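Brurkuvholm Residents' Forum
Policing and Public Safety > Oversight and Complaints
Thread: Release of body-worn camera footage — proposed 10-day rule

Costello_Ward (Moderator)
Posted December 3, 2020

Members will be aware that the Police Services Board has circulated a draft policy on the release of body-worn camera footage following any incident in which an officer discharges a firearm. The draft would require release within 10 business days unless the Chief provides written reasons for a delay. Written submissions are open to all residents. I would ask that replies address the text of the draft and refrain from discussing the Relto Avenue incident, which remains under independent investigation.

N. Becerra
Reply 1

Thank you for opening the thread. I write as a former member of the complaints review panel. My concern is section 4, which permits the service to release "a representative portion" of the recording. In my experience, disputes over footage are seldom settled by a portion. If the public is shown the moment the officer fires but is denied the two minutes of radio traffic before it, the release will generate more complaints than it resolves. I would recommend that the word "portion" be struck and that any redaction be listed by time and by reason.

harbourside_73
Reply 2

I must respectfully disagree with Mr. Becerra. Full release sounds fair until one considers who else is on the recording. At most of these calls there are neighbours, children and sometimes the injured person's relatives, none of whom consented to appear on the evening news. The draft says nothing about notifying them. A shorter excerpt, properly chosen, protects those people.

N. Becerra
Reply 3

Properly chosen by whom? Under the draft it is the service's own communications office. I have no objection to blurring faces or muting a home address. Those are redactions, and they can be itemized. My objection is to an editor with an interest in the outcome.

Stisent Tenants Association
Reply 4

The Association has resolved to support the 10-day period, with the following observations for the record.

First, the family of the person who was shot should view the recording in private before it is made public, with a support worker of their choosing. The draft leaves this to the discretion of the Chief.

Second, the notice of release should be posted in the lobbies of community housing buildings as well as on the service's website. Many of our members do not have a reliable connection at home.

Third, the draft should state what happens where a camera was not switched on. Section 7 speaks only of "technical unavailability", and that phrase could cover a flat battery or a deliberate omission equally well.

harbourside_73
Reply 5

I can support the Association's first and third points without reservation. On the second, I would only note that the library branch should be included.

kd1287
Reply 6

With respect to all, I believe the discussion is proceeding on the assumption that the equipment is adequate. The draft budget provides for 800 hours of staff time to review and redact recordings. It makes no provision for longer storage. If recordings are deleted on the present schedule, a complainant who comes forward late will find nothing to request, whatever section 4 says.
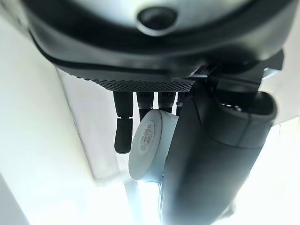 Costello_Ward (Moderator)
Reply 7

The retention schedule is a separate by-law and is not open for comment in this round. Submissions may nevertheless refer to it, and the clerk will forward those remarks to the Board.

N. Becerra
Reply 8

I am obliged to kd1287 for raising retention. I will amend my submission accordingly. My view of section 4 is unchanged — the phrase should go.

harbourside_73
Reply 9

And mine is likewise unchanged. I shall be submitting in favour of excerpts, with an independent reviewer to select them.

Costello_Ward (Moderator)
Reply 10

Submissions must be signed and must include a civic address. The thread will remain open until the clerk's office closes for the December holidays.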